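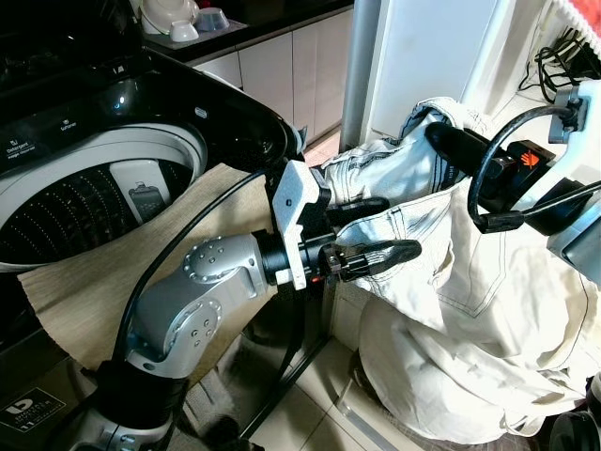 4.2 Loading and Dispensing: Top-Loading Models

April
By Marites Malabanan, Vanine Appliance Guides

Read Section 3 before running the first load.

1. Raise the lid fully until it stays up without support. Do not rest items on the open lid.

2. Check the drum. Remove coins, hairpins, and anything left from the previous load.

3. Empty all pockets. Close zippers and hooks. Turn canvas trousers and other heavy cotton garments inside out to limit wear on the seams.

4. Shake out each garment and lower it into the drum one piece at a time. Distribute the load evenly. Do not wrap long garments around the center of the drum.

NOTE: Canvas takes up more water than shirt cotton and becomes heavy when wet. Wash no more than 3 pairs of canvas trousers together.

5. Pour liquid detergent into the compartment marked "Detergent." Follow the dose on the detergent package.

6. If softener is used, pour it into the compartment marked "Softener." Do not exceed the fill line. Do not pour softener directly onto fabric, as it may leave spots.

7. Close the lid and select the cycle. For canvas, use Normal with cold water and a spin speed no higher than 900 rpm.

CAUTION: Do not reach into the drum until it has come to a complete stop.

8. Remove the load promptly at the end of the cycle. Pull trousers straight by the waistband and hems, then hang them to dry.

NOTE: If a floor mat is used in front of the machine, keep it flat and clear of the feet. A mat edge caught under a foot can cause vibration during spin. See error code 531, Section 7.

Light-colored canvas should be washed separately from dark items.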